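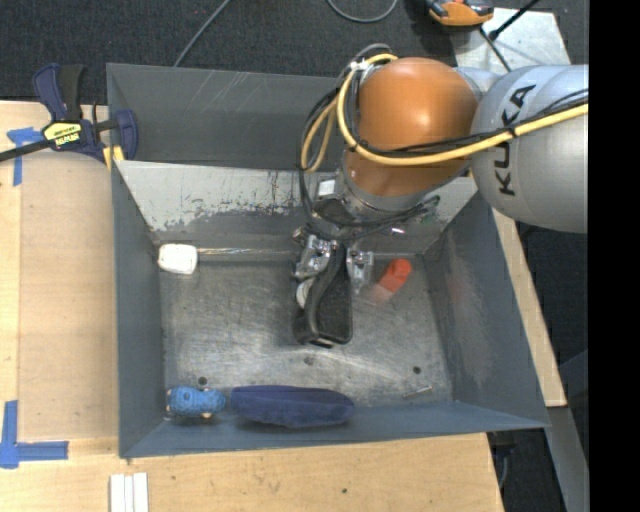

Home Skin Makeup Hair How-To About

How to Do a Soft Smudged Eyeliner When Your Eyes Water All Day

214 shares | 3 comments

I have watery eyes. Not sad eyes, just leaky ones, and if you have them too then you already know that by lunchtime most eyeliner has moved down to somewhere near your cheekbone. I spent years thinking I simply couldn't wear liner, and then last November I sat down with every pencil I owned and worked out a way of doing it that gets me from breakfast to bedtime with only a tiny bit of fading at the outer corner. A few of you asked me to write the whole thing out properly, so get yourself a cup of tea, because I do go on a bit!

What you'll need

A soft pencil liner in dark brown or charcoal. I use the Parov kohl pencil in a shade called Walnut, and I'm on my third one. Black works too, but brown is so much kinder when you're learning, and a wobble hardly shows.

A matte eyeshadow in close to the same color. It doesn't have to match perfectly (mine is a touch warmer than the pencil and I like it that way).

A small flat brush and a small fluffy one. My flat one is from Civo and it's so old the name has nearly rubbed off the handle.

Eye primer, or a thin layer of a concealer that dries down. I've used both. Primer lasts longer on me.

Loose translucent powder, cotton swabs, and a little micellar water.

Step 1: Start with a clean, bare lid

I mean really clean. If you've put on a rich eye cream in the morning, give it time to sink in and then press a tissue over your lids. I wait while I make the bed and feed the cat. Any leftover cream will break down your pencil, and you can use the fanciest primer in the shop and it'll still slide. These days I keep my heavy cream for nighttime and just use a light gel in the mornings, and that one change probably did more for me than anything else on this page.

Step 2: Prime, and then powder

Put a dot of primer the size of a grain of rice on each lid and pat it out with your ring finger, right down to the lashes. Count to 30. Then take the fluffy brush with a little loose powder and press it over the whole lid and just under the lower lashes too. Press, don't sweep. You want the skin to feel a bit like paper when you touch it.

Step 3: Draw a scruffy line

Look down into a mirror, the kind you can lay flat on the table, and gently lift your brow with your free hand. Don't pull the corner of your eye sideways, as the line will go wavy the moment you let go. Now make tiny short strokes along the upper lashes, starting from the middle and working out, then go back and fill in the inner half very lightly. It should look scruffy at this stage. Mine looks like a child did it, every time, and then it comes good in the next step.

I stop the line a little short of the inner corner. That's where my tears collect, and anything I put there is gone in an hour.

Step 4: Smudge while it's still soft

Most pencils give you a short window before they set. The Parov one sets in less than a minute, so I do one eye completely before I start on the other. Take the small flat brush, nothing on it, and wiggle it along the line in little back and forth movements. At the outer corner, push the color slightly up, toward the tail of your brow. If you go too far, a dry cotton swab will pull it back.

Step 5: Lock it in with shadow

Dip the same flat brush in your matte shadow, tap off the extra (do tap it off, I've ruined a cream blouse by skipping this) and press it directly on top of the pencil. Go along the whole line, then once more at the outer third. The powder grabs hold of the pencil and keeps it where you put it. You'll also notice that it softens everything and hides the uneven bits, so it's really doing two jobs for you.

Step 6: The lower lashes

No pencil here if your eyes water! Use shadow only, whatever is left on the brush, and only on the outer third. I used to line all the way around because that's how everybody did it when I was in school, and I looked like I'd been up all night.

Step 7: Mascara and tidy up

Curl your lashes if you like, then put on a tubing mascara. Those come off in little bits with warm water instead of smearing, and they've been wonderful for me. I've been using the one from Nurmi. Finish by dipping a swab in micellar water, squeezing it nearly dry, and running it under the outer corner to sharpen the edge. Dust a bit more powder under the eye and you're done.

Keeping it neat through the day

When your eyes start to run, fold a tissue into a point and touch it to the inner corner, so it soaks up the tear before it travels. Please don't wipe. I keep a pocket pack in every coat and a spare swab in my purse, and that's all my touch-up kit is now.

Taking it off

Soak a cotton pad in remover, hold it against your closed eye for a slow count of 19 (my funny number, you can do 20) and then slide it down gently. If your eyes have started watering much more than usual, or they're sore or itchy, leave the makeup off and have them looked at by a doctor.

Updated 2026-03-24

3 comments

Abelardo Marulanda
Followed this for my sister's wedding party, I was in charge of doing everyone's eyes. The shadow on top of the pencil made a big difference. My aunt cried through the entire ceremony and hers was still on for the photos.

nistitz_fan
Have you tried the Nistitz gel pencils? They set even faster, so you have to be quick with the brush, but I can't go back to anything else. Lovely tutorial by the way.

Veikko Huttunen
Does the powder step work on dry lids? Mine get flaky by the evening and I'm worried it would make it worse. Maybe just primer for me?

Load more | Previous post | Next post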